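Moving a heavy table up one flight of stairs, any tips?

Posted by Mervyn Penrose in Home and Moving

Hello all. We're off from Dendow to a first floor flat in Bralgate in November and I've got my late uncle's workbench to shift. It's a great solid lump, 123 kg according to the chap who sold it to him, and the stairs turn a corner halfway up. The legs unbolt but the top doesn't split. I've got two mates, a sack truck and a bad shoulder. I had a quote of £267 from a removal firm just for the bench, and that seems steep when the whole rest of the van is only a bit more. Would you pay it or have a go? And will the floor upstairs mind? It's an old house with boards that give a little near the window.

Saturnino Montoya
7 replies in this topic

Hi Mervyn, please don't do it with two mates and a bad shoulder! I helped my brother-in-law get a piano up to his place in Ornby and I was on the bottom end, and I couldn't tie my own shoes for a week.

First thing, measure the turn. Cut a bit of cardboard to the exact size of the top (tape a few boxes together) and walk it up the stairs on its edge, with the landlord's permission if you haven't got the keys yet. If the cardboard sticks, the bench will stick, and you've saved yourself a very bad afternoon. Then take the legs off and put every bolt in a labelled bag. I taped mine to the underside once and lost the lot when the tape gave up on the ring road.

If it does fit, you want four people, two proper lifting straps and gloves with a bit of grip. Most of the weight will be on whoever is lower down, so that should be your strongest two. Have a word for stop and agree it before you start. And get the bannister rail off if it's only held on with screws - you gain more room than you'd think.

As for the floor, stand it along a wall and across the joists, well away from your bouncy bit by the window. Spread the load with a plank under each pair of legs. If you're at all worried, ask someone who knows about floors to have a look.

One more thought, do you need that exact bench? I went down a rabbit hole last year looking at table tops with holes all over them, for clamping things down, and I still think it's a lovely idea.

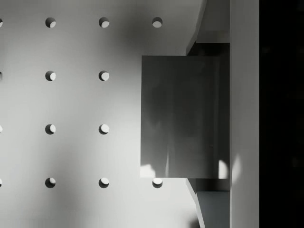
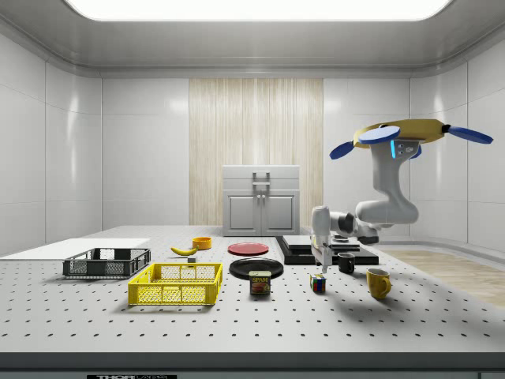
Anyway, get a second quote before you decide. The first one I had for the piano was nearly double the one we went with, and the cheaper lot brought their own blankets. Ask whether they're insured for stairs as well, and get the answer in writing.

mercado_jo

just pay the money mate. my dad saved 100 quid doing his own wardrobe and then spent more than that on plaster

tilly_b23

We had the same turn on our stairs and ours went in through the front window in the end, with the sash taken out. Worth asking if the firm does that. Check where the van can park too, our street was all permits until six o'clock and they charged us for the waiting.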